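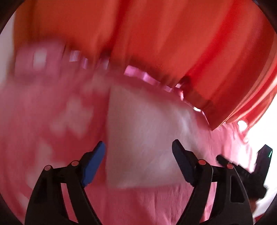 Figure 6. Hand-held gripper, fingers open, at two overlapping cloths.

6. Working alongside the sorting cell

Section 6 applies to sites where the Zirent cell takes over part of the hand sorting. Read it together with section 5 (Hand-held gripper). Revised 16/05/2020 after the changeover at the Bikar textile sorting hall in Sundmont.

6.1 What changes at each position

Before changeover, one sorter opened the bag, separated the pieces, judged them and threw them to a bin. After changeover these tasks are split. The cell moves single pieces to the bins. The sorter separates layered or tangled pieces, decides the grade and handles anything the cell returns. Demonstrations with the hand-held gripper become a regular duty and must be entered on the shift plan as working time.

Note: Grading authority stays with the sorter. The cell does not overrule a grade entered at the station.

6.2 Recording a separation

1. Log in at the station with your own number. Do not record under a colleague's login.

2. Lay the pieces on the work area as they came out of the bag. Do not straighten them first.

3. Hold the gripper with the fingers fully open and bring it up to the cloth. Both finger pads must be clear of the fabric at the start.

4. Press Record and wait for the tone.

5. Close on a single layer, near a corner or a free edge where one is exposed. If both layers come up, open the fingers and try again without stopping the recording. Failed grasps are kept.

6. Lift, move the piece to the side and release.

7. Press Record again. The counter on the station display goes up by one.

A full set for one fabric group is 24 recordings. Change hands or stop after eight — the wrist tires sooner than most people expect, and slow closing spoils the later recordings.

CAUTION: Keep loose sleeves and lanyards away from the finger linkages. The joints can pinch at full opening.

CAUTION: Thin or pleated fabric can catch between pad and holder. Open the fingers and free it by hand. Do not pull.

6.3 Returned pieces

The cell sends a piece to the return tray after two failed grasps. Clear the tray when the amber lamp lights. During the first weeks at Sundmont the tray filled faster than planned, and one sorter per shift was assigned to it full time. Plan for the same. Lorna Tan (shift planning) reduced this to half a position in November, when 1,188 recordings had been loaded.

6.4 Staffing and rotation

Rotate between grading, returns and recording at every break. Staff who stay on returns for a whole shift report more neck strain than they did on the old line. Begoña Aranda keeps the rotation sheet; changes go through her and are not made at the station.

Station counts are used for maintenance and for loading the cell. They are not used for individual performance review. This was agreed with the floor representative, Cengiz Özkan, and applies to temporary staff as well.

6.5 Pads

Replace both finger pads at 2,660 closings or when the surface is worn smooth, whichever comes first. Order from Omoregie under the part number in Appendix B. After fitting, repeat the zero check in 5.4.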